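Community Help > Robot Learning > Gathering Examples

Wrist views full of cloth: keep or discard?

Posted by Horobets

Our group at the Gevville workshop has been gathering demonstrations of household tidying since May. The present task concerns soft goods on and beside a bed. An operator guides the robot by remote control, and every run is saved with one view from the head and further views from the wrists. The learning system is later trained on the saved runs.

We have nearly 1000 runs in storage. On review, we find that a large share of the wrist views are blurred or are filled almost entirely by dark fabric. One such view is attached.

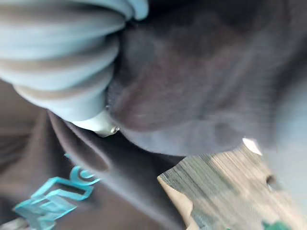 Grellomley asked whether the runs had been screened for blur at the time of recording, and noted that screening after the fact would be slower but would give the same result. They had not been screened. Our written procedure covers only dropped connections and missing files, and it makes no mention of picture quality.

I would therefore be grateful for guidance on two points. First, should a run be discarded when the wrist view is poor but the head view is sound? Second, is there an accepted limit on how much of a run may be blurred? The operators would prefer to keep everything. Our storage allowance is not a concern at this stage.

Posted by Stefaniia Zinchenko

Runs of this kind should in general be kept. The trained system will receive the same wrist views when it works unaided, including the blurred ones. If all such moments are removed before training, the system will meet them for the first time in use. We made this error in the Trerkumus project, where an early set of 800 runs was cleaned very strictly. The resulting system performed well until the wrist came close to the cloth, at which point it hesitated or withdrew. The set had to be assembled again with the removed portions restored.

Blur should be judged by its cause. Blur that comes from the movement of the arm belongs to the task. Blur that persists while the arm is at rest suggests a loose mount or a dirty lens, and runs of that kind should be set aside until the equipment has been checked.

With respect to fabric filling the view, I would look at what remains visible around it. The view below is typical of what I would accept.

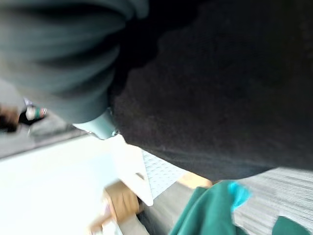 A reviewer needs a written rule, or two reviewers will sort the same run differently. The rule I recommend is that a wrist view is usable if the fingertip or mount can be found and at least one surface beyond the cloth can be told apart. By that rule the second view passes without difficulty: the dark fabric takes up most of the right side, but the pale fingertip is plain against its lower edge, and the streaks of the gray carpet can still be made out in the corner. The first view is a harder case, and I would mark it "usable, low detail" and leave it in the set. Please record the mark in a separate field and do not alter the saved run itself.

As to a limit, I know of no accepted figure. We draw 100 runs at random, have them marked by 3 reviewers working separately, and discuss any on which the marks differ. The limit is then set for that task alone.

The head view should be reviewed first in every case. It settles most doubts as to which item a hand was working on.

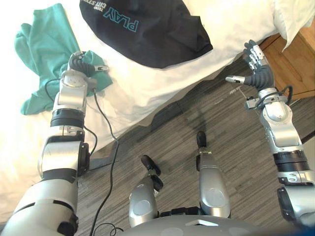 Head view: left hand on the teal cloth, right hand open beside the bed.

Posted by Grellomley

Agree with keeping them. Please also confirm that the clocks of the head and wrist cameras match. We lost a good deal of work to a small offset between them, and the fault was at first taken for poor operator skill.

Posted by Horobets

Thank you both. The rule on usable views will be added to our procedure, and the random draw will be carried out before training begins. The clocks have not been compared, and I will report back under this heading once that has been done.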